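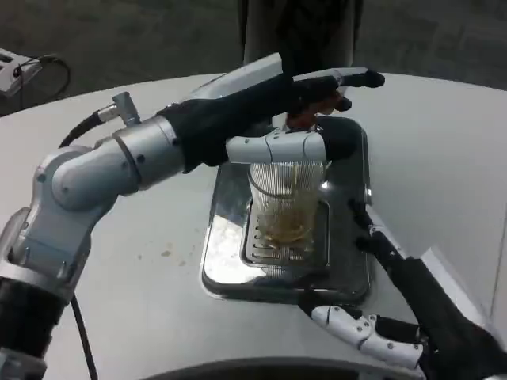 Maite Tejada maintains that a plastic cup has no business in a sink. It should be rinsed under the tap, she says, shaken twice and stood upside down on a cloth, and anyone who lets one sit in the bottom of a basin is preparing to forget about it. She told me this on the phone on Sunday, at some length, while I was looking at a plastic cup sitting in the bottom of a basin.

I have been thinking about plastic cups more than a grown adult ought to. It started when we moved to the flat in Hutville and the glasses went into a box marked KITCHEN FRAGILE, which the removal people read as a sort of dare. What came out of the box was two tumblers, one of them with a chip exactly where your lip goes, and a great deal of newspaper containing what I can only call gravel. So we went to Correia, the big hardware place behind the station, for something to tide us over. They had a set of clear ribbed plastic ones on a low shelf by the paddling pools. That was in March. We are still being tided over.

I'd like to be rude about them and find it difficult. They are light, they stack if you line them up right, and when one goes off the edge of the worktop at seven in the morning it makes a noise like a startled duck and carries on with its life. You can hand one to a child or to Cristóvão Torres, who came for lunch in May and gestures when he talks, and nobody's carpet suffers beyond the liquid itself.

The trouble is the washing. A smooth glass is finished in one go: sponge in, twist, sponge out, rinse. A ribbed cup has opinions. The ribs are on the outside, so the inside ought to be easy, and it would be if the thing were an inch wider. My hand goes in as far as the knuckles and stays there. I have had to be helped. The outside, meanwhile, collects whatever was on your fingers in every one of those little grooves, and if what was on your fingers was butter you are going to be there a while.

Here is what I've settled on, having tried most of the alternatives and a few things I won't put my name to.

Cups go first, before anything greasy has been near the water. I know everyone's mother said glasses first, cutlery second, plates third, pans when you can face them. I knew it too, and for years treated it as folklore, along with not swimming after lunch. With proper glass you can cheat. With plastic you can't, because grease loves plastic in a way it has never loved anything else, and once there's a film of Sunday's chicken on the water every cup that goes through it comes out feeling like a candle.

Hot water, though hand-hot and no more. I did one lot with the kettle, feeling thorough, and they went slightly oval. They still hold water. They don't stack any more, and they lean a bit in company.

A bottle brush for the inside. I resisted this for weeks on the grounds that we have no bottles and no baby, and it seemed an odd thing to be seen buying. It cost next to nothing and I now feel about it the way other people feel about a good knife. For the outside, the soft side of the sponge, going up and down with the ribs. Round and round feels more natural and only skates over the top of them. An old toothbrush works as well, if you have one you are certain about. I thought I was certain about ours.

No scourer, ever. The green side will take off a tea stain in seconds and leave the cup looking as if it has been kept in a pocket with keys. Salvador Falcão swears by bicarbonate of soda on a damp cloth for tea, left for ten minutes while you get on with something else. I tried it to prove him wrong and have had to write him a civil message.

Then there's drying, on which this household is split. I'm for leaving them upside down on the rack until somebody needs one. The other faction points out that an upside-down cup on a flat surface keeps its own weather, and that if you leave it overnight there's a ring of wet on the counter and a smell inside the cup like a swimming bag. I've conceded the smell. They now go on a folded tea towel, tipped against the wall so the air gets under, and the tea towel gets changed when someone remembers. The someone is generally whoever lifts it and makes a face.

I should say a word about the sink, having blamed it for a good deal. The one in the last flat was a great deep enamel affair, lovely to look at, in which I broke more crockery over 13 years than I did in the rest of my life put together. This one is a plain steel rectangle. I was snobbish about it when we viewed the place. It turns out to be kind to things, forgives being banged, and comes up beautifully with nothing more than washing-up liquid and a dry cloth afterwards, as long as you do the dry cloth bit. If you skip it you get water marks, and Hutville's water is about as soft as a kerb. I skip it most nights. On Saturdays I do it properly and stand back for a moment with my hands on my hips.

The worktop is harder going. It's white, and white worktops were plainly devised by someone who takes their coffee out. Every drip shows. You put down a cup that you would swear on oath was dry and when you lift it there's a perfect pale circle. I have started putting a cloth down beside the basin before I begin, like somebody about to change a nappy, and I recommend it.

Maite's other point, and she did have another point, was that if I disliked washing the cups so much I could buy some glasses. Fernanda Ramalho has been saying the same since Easter, and emailed me a link to a set by Mostunari, hand-blown, the colour of weak squash, at a price that made me get up and walk round the room. There's also the shop in Skasville that sells seconds by weight. Custódio Rebelo got 17 wine glasses there, all slightly different heights, and they look rather good on his shelf, like a family photograph. I keep meaning to go. It means the bus and then another bus, and carrying glass home on both of them, and after the last box I'm not sure I have the nerve.

And the cups have made themselves useful in ways I hadn't planned on. One lives by the back door with clothes pegs in it. One is the measure for the rice (up to the third of the water lines I drew on with a marker, two of which have since washed off, so it's the only line now and I still call it the third). One went on the windowsill with a sprig of basil in it, and the basil has put out roots like an old man's beard and can't now be moved without upsetting somebody. The leaning ones are for paintbrushes. What that leaves for drinking out of is not many, which brings us back to washing up, as there is always one fewer clean than there are people in the kitchen.

Last night I came in late and thirsty and they were all dirty, every one, nested inside each other, so that the milk from the bottom one had been pushed up the sides of the next and set. If you take a single thing from this, let it be that you shouldn't stack them before washing. It took warm water in the outer one, cold in the inner one, a good deal of twisting and some language before they came apart. I drank from the chipped tumbler while I waited, keeping to the safe side.

Maite is coming on Friday week. I've bought a new cloth. If anyone knows what shifts marker pen from plastic without clouding it, do leave a comment, and please don't say nail varnish remover, that was the paintbrush cup's other problem.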